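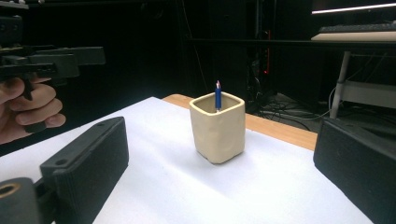
Antigoni Vasilakis
Residential Properties Coordinator, Peramholm Court Apartments

Peeling cabinet doors next to the oven: repair, paint or replace?

I am responsible for the interior upkeep of a building of 304 apartments in Peramholm. The kitchens were fitted with white Ukis cabinets more than 12 years ago. The doors are fiberboard with a white vinyl film pressed over the face and edges. The cabinet boxes are particleboard with a white melamine surface and remain in good order in nearly every apartment.

The film has begun to lift on the doors and drawer fronts on either side of the oven. It usually starts at the bottom corner of the door and travels upward along the edge nearest the heat. In several kitchens the film has pulled away far enough to be caught by a sleeve or a dish towel. The doors farther from the oven are sound, although they have yellowed slightly.

Our maintenance staff has tried contact cement on two doors. The film went back down and looked acceptable at first, but the repair on one of them opened again over the following winter. A contractor has proposed stripping the film from all affected doors and painting the bare board with Ghorbani cabinet enamel. A second contractor advises against this and recommends new doors throughout, which is beyond the amount set aside for kitchens this year.

I would be grateful for advice on the following matters. Is stripping and painting a sound method for doors of this type, or is it a short-term measure? If only the doors beside the oven are replaced, how closely can new white doors be expected to match the old ones? Should anything be done about the heat itself before money is spent on the doors? The hinges are the original Traveck concealed type and are to be kept if possible.

The kitchens remain in use during any work, so methods that require residents to be without an oven for long periods are not practical for us.

Manolis Tzanetos
Cabinet shop supervisor

The problem described is common with film-covered doors of that age. The glue under the film softens when it is warmed again and again, and the film shrinks slightly as it gets older. The edges let go first. Gluing the film back treats only the part that has lifted, and the shrinkage remains, so the repaired edge is under strain from the day it is made. I would not continue with contact cement except as a stopgap on a door already scheduled for removal.

Stripping and painting can be done well. It depends on the board beneath the film. Your staff should remove one of the worst doors and take the film off completely, using a heat gun on a low setting and a wide plastic scraper. The film should come away in large sheets. If the board underneath is smooth and hard, it may be painted. If the surface fibers come up with the film, or if the bottom edge has swollen from steam or mopping, the door should be discarded. Swollen fiberboard can be sanded flat, but it will swell again.

Where the board is sound, the order of work should be as follows.

Remove all remaining glue with fine sandpaper. Paint will not hold over glue residue, and small ridges that cannot be felt by hand will show clearly in white enamel.

Seal the routed edges and any molded detail with a shellac-based primer or a thin coat of wood filler, sanded back. The cut edges of fiberboard are far more porous than the face and will take in coat after coat of ordinary primer.

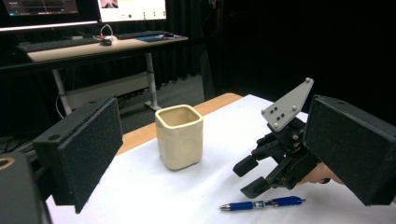
Prime the whole door, front and back, and sand lightly once it is dry. Painting one side only may cause the door to bow. Apply two thin coats of enamel and allow the full curing time given on the can before the door is hung beside the oven. An enamel may feel dry by the next morning and still be soft enough to stick to the cabinet frame or take the imprint of a bumper pad. We leave ours on racks for five days at a minimum and longer in humid months.

For a building in which residents must keep using their kitchens, I suggest preparing a small stock of spare doors in the standard sizes. The worn doors are then exchanged for finished ones in a single short visit and taken away to be refinished for the next apartment. The oven can remain in service throughout. Please have the staff check the hinge cup holes on every door before it enters the stock. A door whose screws no longer grip should be repaired with a glued dowel and drilled again, or set aside.

Regarding the Traveck hinges, I see no reason to replace them if they close properly. They should be wiped clean and adjusted after each door is rehung. Please do not allow them to be painted.

Vangelis Karagiannis

Replace them all. We painted ours and they chipped within a year around the handles. Paint is never as tough as the original film, whatever the can says. New doors for a whole kitchen cost less than people think if the boxes stay.

Despina Tsoukalas
Interior finishes adviser, residential buildings

I would like to address the questions of color and heat, as the previous replies have dealt mainly with the doors themselves.

On color, a close match between new white doors and white film that has been in service for this long should not be expected. The difference is often slight on a sample and plain once the doors are hung side by side, especially where daylight falls across them. There are ways of managing this that do not require new doors for the entire kitchen. One is to finish all the lower doors and drawer fronts in a single new color and leave the upper cabinets as they are. A warm gray or a soft green below older white uppers looks intentional, and the yellowing of the upper doors becomes much less noticeable. Another is to replace or paint an entire wall of cabinets and leave the facing wall alone. The eye does not readily compare whites across a room. The least satisfactory result comes from placing a bright new door directly beside an old one.

If white must be kept, please have the paint mixed to a door taken from the kitchen and not to the manufacturer's original color card. The door should be cleaned with a mild degreaser first. A certain amount of what is taken for yellowing in cabinets near an oven is cooking film, and it will wash off. It would be sensible to clean one full kitchen before any decision on color is made.

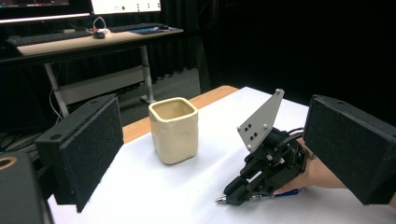 White covering over a light wood tabletop.

On heat, I would advise that this be settled first. Three points should be checked in a few of the affected apartments. The oven door gasket may have hardened or flattened with age, in which case hot air leaves at the sides and strikes the edges of the neighboring doors. The oven may have been set too far back or too close to one side, leaving too little space for air to pass. Finally, some residents run the self-cleaning cycle frequently, and it produces much more heat than ordinary baking. A short notice asking that adjacent doors be opened during self-cleaning would be a reasonable step.

Heat shields made for cabinet edges are available as narrow metal strips. They are fixed to the side of the cabinet box beside the oven and project slightly past the door edge. They are inexpensive and can be fitted in a few minutes. I recommend them whether the doors are painted or replaced. The oven manual should be consulted on the required clearances before they are ordered.

I do not agree with Mr. Karagiannis that paint must fail, although his point about the handles is a fair one. Chipping in that area is usually the result of poor cleaning before priming, or of doors being put back into use too early. Larger backplates behind the handles will protect the finish where fingernails and rings touch it most.

Antigoni Vasilakis
Residential Properties Coordinator, Peramholm Court Apartments

I thank all three respondents. We will strip one door as Mr. Tzanetos advises and inspect the oven gaskets in the same visit. The suggestion of finishing the lower cabinets in a separate color will be put to the owners in April, together with a price for the metal strips. I would still welcome a reply from anyone who has used Ghorbani enamel on stripped fiberboard, in particular on drawer fronts directly below a cooktop.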